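Short thread before the Bellville round, 18 Mar 2018. I write it in pieces, so please be patient with me.

The entry list came out last night. Novix brings two cars again, and Cisent only one.
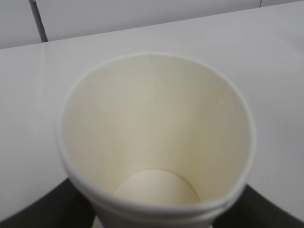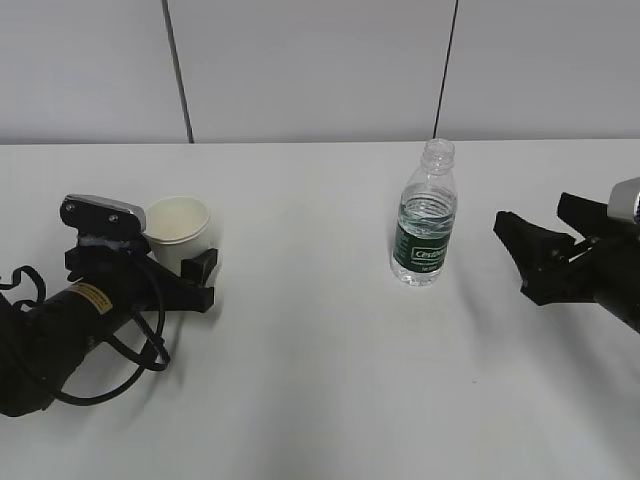
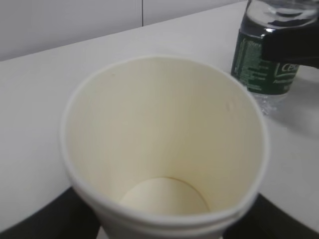
MOTORSPORT / TOURING CARS

1. Myklebust Racing has pole. They were only eighth in practice, so I did not expect this. The car looked very calm over the curbs in the last sector.

2. Cisent starts from the second row. They still lead the championship by 20 points, and I think they will drive carefully at the start.

3. Both Novix cars are in the middle of the grid. One of them has a new gearbox -- no penalty for this, I checked the rules two times.

4. The race is 80 laps, with one stop for fuel. Last year the tires on the left side were finished after around 500 turns of the wheel, as my neighbor in the stand liked to say.

5. My guess: Myklebust wins, Cisent second. If it rains, forget what I wrote.

6. The next round is in May. I will post the grid for it when I have it.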